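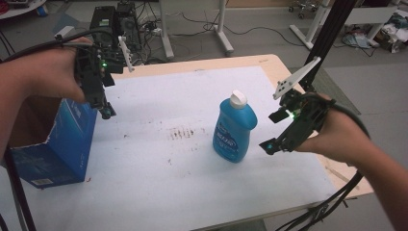 Fig. 1. Unpacking station, bottle on the covered table, carton at left.

Naltwood Packaging Study, progress report for January
Prepared by Yung-ching Tai for Ottmar Heitmann, Zesivent

1. Work completed
Unpacking trials on the blue bottle and its carton were finished in week 3. The table is covered with a single large sheet of white paper, which is kept until a trial block ends. Marks on the sheet, such as the dark brown smudges near the middle in Fig. 1, are logged by position before the sheet is replaced. The bottle is set upright near the center of the sheet and the carton stays on the left with its flaps open.

2. Findings to date
Of 15 cartons opened, 11 tore at the top flaps. Tearing started at the glue line in most of them. The flip-top caps stayed closed in all trials. Hoi-yan Cheng has entered the results in the shared log.

3. Open items
Replacement cartons from Stodum have not arrived. The order was short by seven and Tsz-kin Tam has asked for a new delivery date. The paper stock will cover the next block only.

4. Next period
Repeat the opening trials with the revised glue pattern. Compare tear length against the current cartons. Spending is within the approved budget and no change to the end date is requested.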